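Sport, Nation and Belonging
Handout for session 2: Who gets to be "ours"?

These are my own notes, tidied up a bit. I talk faster than most of you can write, so use them to fill the gaps, and please still do the reading. Bring the handout to the seminar, as I'll be asking you to argue with it.

Where we left off

Last time I gave you the old line that international sport makes a nation feel real. Millions of people who will never meet all shout at the same telly, and for ninety minutes they're one crowd. I think that's mostly right, but it works best for team games. A team has a shirt and an anthem and a bench full of people in matching tracksuits. A tennis player or a distance runner has a flag next to her name on a scoreboard and, for most of the year, very little else.

So my question for this session is how a single athlete, who earns her own prize money and picks her own coach, ends up carrying a country about with her.

Three rough ways in

I sort the answers into birth, residence and choice. Birth covers where you were born and who your parents are. Residence is where you grew up and trained. Choice is the flag you put on the form when the form asks for one. For plenty of athletes all three point the same way and we never think about it. The interesting cases (for me, anyway) are the ones where they don't, and there are more of them every season.

Don't treat these as boxes. A player can be born in one place, learn the game in a second and represent a third because a grandmother came from there and the federation was willing to pay for physio. Is that last bit cynical? I used to think so. I've come round to the view that money has always been part of it, and that we only call it cynical when the athlete is leaving us. When she's arriving, we call it coming home.
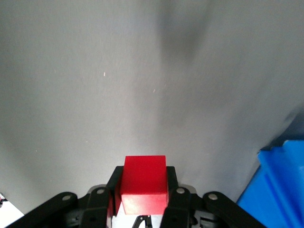

The other thing to watch is time. Belonging in sport gets handed out after wins and quietly taken back after losses. Read the match reports from a good fortnight and then the ones from a bad month, and look at the adjectives. The passport hasn't changed. What has changed is how many words the writer needs before getting round to where the parents are from.

The Saltia cuttings

Your main source this week is the Saltia cuttings file, which is in the usual folder. It holds 3,816 newspaper items on athletes who changed the country they competed for, and no, I don't expect you to read them all! Pick one sport and stay with it. If you can't decide, take tennis or athletics, where the runs are longest and the headlines are least subtle.

A warning about the file. It was put together by people who liked big tournaments, so the quiet parts of the calendar are thin. February is especially bad: you'll find a pile of pieces on whoever reached the final in January, and then hardly anything until the clay courts. If your argument needs an ordinary week in February, you may have to go to the local papers.

It's also nearly all in English. That matters a lot when half the story is how an athlete is written about at home, in a language the file doesn't hold. If you read another language, use it, and translate the key phrases yourself in a footnote.

Two readings, one disagreement

The Brirnance chapter says the press drives all this. On that account, fans are fairly relaxed about mixed backgrounds and it's the papers that keep asking the question. I like the chapter – it's clear and it's funny in places – but the evidence is nearly all headlines, and you can't find out what fans think by reading headlines.

The Kahraman essay goes the other way and starts with sponsors. A company selling noodles or watches wants a face that works in several markets at once, so the athlete with two or three homes is worth more than the athlete with one. The middle section on endorsement contracts is heavy going. Skim it the first time, then go back once you've read the ending.

I lean towards Kahraman on the very top players and towards Brirnance on everyone else. You're welcome to tell me that's having it both ways. Somebody does every year.

Words I'd like you to use carefully

"Representative" – of what, and who decided? "Adopted" – sounds warm, but it puts the nation in the parent's chair. "Plastic" – you'll meet it in the British cuttings, used as an insult for athletes who switched to Britain. Quote it if you need to, but don't use it as your own term. "Role model" – see me if you're tempted.

For the seminar

Choose 12 cuttings on one athlete, 2 of them at least from after a bad defeat. Put them in date order and mark every place where the writer mentions nationality, birthplace, family or language. Then write a page on what shifts and when. A page means a page.

The Gavevov interview transcript is optional. It's long and it wanders, but there's a good stretch near the end about which anthem a junior player hums on the bus, and I'll probably read some of it out.

Next session: dual eligibility in football, and why the under-21s are such a headache.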